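The floordrobe years

By Ailbhe Daly

Every household has a chair. It was bought for sitting on and has not been sat on since October. Ours holds whatever is too worn for the drawer and too clean for the wash, a category my mother refused to recognise and my children have made a way of life. 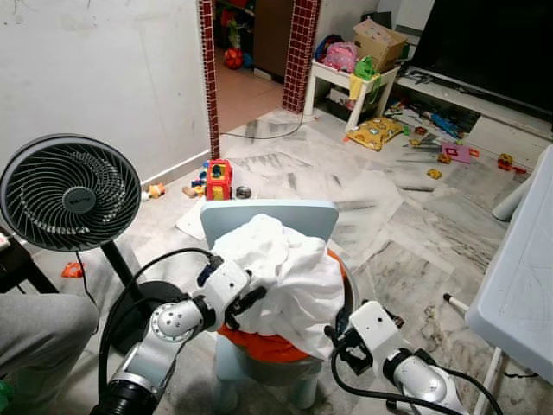

White over orange, on the small blue chair.

I rang Theresia Ortner, who runs a laundry class out of the old scout hall in Nosmont and owns 17 garments, socks excluded. She told me the chair was a symptom. I asked of what. "Chairs," she said, and went back to her ironing.

Her rival, Mathias Trummer, takes the softer line. He charges $80 an hour to stand in your bedroom and be kind about it. His only firm rule is that black clothes get hung up straight away - lint, he says, can smell hesitation.

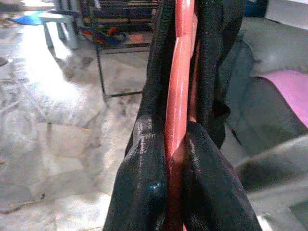
HOME & HABITS DESK

My own reform began with a clothes airer and lasted most of a fortnight. The airer is a marvellous thing. It turns a wet pile into a dry display, which the family then treats as a shop, taking what they fancy and leaving the jumpers to set like biscuits.

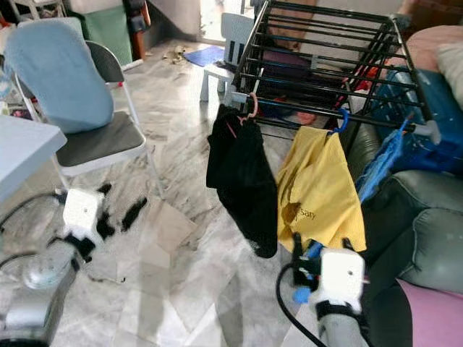
Can you dry clothes on the hanger?
They dry well that way, provided you do up the top button and leave a hand's width between them.

Trummer came back to inspect. He was kind about it, and put his coat on the chair.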